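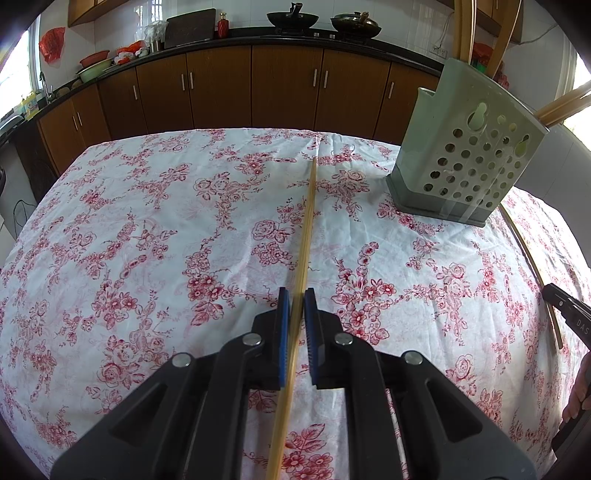
Last changed: April, after the section on spare pads got too long and had to be cut in half

How to Budget for a Pair of Hand-Held Grippers (Before You Fall in Love With One)

Most people plan this purchase backwards. They pick the gripper, send the quote upstairs, get a yes, and then spend the next two months sending up small embarrassing requests for everything the quote left out. I have done it that way twice. The second time I had a spreadsheet, so it felt more professional.

This page walks through the planning for a small kitchen-task setup: two hand-held grippers, one per hand, used by a person at a table to record ordinary jobs such as sorting chopsticks into a holder. If you are buying a full robot arm, much of it still applies, with more zeros.

Step 1. Write the task down first

One sentence. "Pick up a chopstick from a tablecloth and put it in the utensil holder" is a good sentence. "General household manipulation" is a grant application.

The sentence decides more of your budget than the catalog does. A chopstick is long, thin and light, and it lies flat on the cloth, so the jaws have to close nearly all the way and the pads have to meet evenly. A gripper that is lovely on mugs may leave a gap exactly one chopstick wide. Ask the seller for the smallest thing it can hold, and ask for it in writing. We had a very nice phone call with a supplier about this once. I still have no idea what was agreed.

Write down the awkward objects too. Tall holders that tip, cloth that bunches up, anything with a lid.

Step 2. Decide whether you need one or two

Price both. A second gripper doubles the obvious line and also several sneaky ones: chargers, mounts, storage, pads, calibration time. It also changes the job for the operator, who now has no free hand to scratch their nose.

If your sentence from Step 1 can be done one-handed, buy one and put the second in next year's plan. If it needs two, buy two from the same batch. Our Lammers pair came from different batches and the triggers had different travel. The left hand learned to hate the right hand.

Step 3. Build the real line items

Set up a sheet with these rows and don't let anyone merge them:

Grippers
Cameras and mounts, if sold separately
Replacement finger pads
Charging and cables
Storage for recordings
Props (yes, props)
Operator hours
Setup and calibration hours
Shipping both ways
A row called "Other" that you are not allowed to leave at zero

Shipping both ways is there for repairs. The Veltport quote we got covered delivery. It was silent on the return trip, and it stayed silent when I asked.

For props, our first budget had nothing. We assumed everyone owned chopsticks. Then we needed several bundles that matched and several that didn't, two tablecloths, a plastic holder with drainage holes and a spare for when the first one cracked. The total came to under $100, which took longer to get approved than the grippers did.

Buy a patterned cloth as well as a plain one. Real kitchens have flowers on things. If every recording is made on clean white, you will be back later asking for money to do it all again on roses.

Step 4. Price the pads properly

Pads are the printer ink of this business. They wear, they pick up grease, they come loose at the worst corner. Ask three questions before ordering:

How are they attached, glue or screws?
Can I buy them without buying the whole finger?
How long is the wait?

The last one matters most. Our wait was 6 weeks, during which a perfectly good gripper lived in a drawer. Now we order one full spare set per gripper with the original purchase and open a new order the day we break into it.

Look at the linkage too, while you are asking. Every pivot is a place where play can develop. Find out if the pins can be replaced by a person with normal tools, or only by a person at the factory with feelings about their warranty.

Step 5. Count the operator hours honestly, then add some

Take the number of recordings you want. Multiply by how long one takes including reset, meaning the part where somebody puts the chopsticks back. Reset time is the number everyone forgets. For table tasks, ours ran longer than the task itself.

A worked version from the Adirgate project, our first proper kitchen job: the plan called for 900 recordings. In our first week we got 200. The plan had assumed people would work at the speed of the person who wrote the plan, who had tried it once, standing up, after coffee.

So run a half-day trial before you fix the hours. Borrow or rent the gripper if you can. Have two different people do it, and take the slower pace as your number.

Give them breaks in the budget as well. Holding a gripper out over a table is tiring in a way you will not notice from your desk.

Step 6. Go and look at the room

A real kitchen costs less than a fake one and is worse in every way you will later be grateful for. It has woks on the stove, plastic bags on the counter and windows that glow at the wrong end of the day. Check for:

A table big enough to work across with both arms
Outlets you can reach without a cable across the floor
Light that changes, and how much you mind
Cabinets, counters and clutter you are allowed to leave as they are
Somewhere to put a laptop that is not the sink

If you are paying for the space, ask what happens when you run over. You will run over.

Step 7. Get two quotes and make them match

Send both sellers the same list of rows from Step 3 and ask them to fill it in. Pluster sent ours back complete, with one row marked "not offered," which I respected enormously. Another seller sent a brochure.

Don't compare totals until the rows line up. A cheaper total is often a quote with fewer things in it. Put a zero next to anything missing, color it red, and watch the meeting get interesting.

Step 8. Hold some back

Keep up to a tenth of the budget unspent until the first week of recording is over. That week will tell you what you forgot. With us it was a second charger, non-slip matting and a better chair.

Somebody will suggest using the held-back money for a third gripper. Move the sheet to a different folder.

When to stop planning

Once you have the sentence, the rows, a trial and two matching quotes, place the order. Lead times will not get shorter while you compare carrying cases. If the case matters to you, measure your gripper with the pads on. We measured ours without.

14 comments | 37 shares

Questions or corrections: use the contact form | Copyright, all rights reserved | Back to top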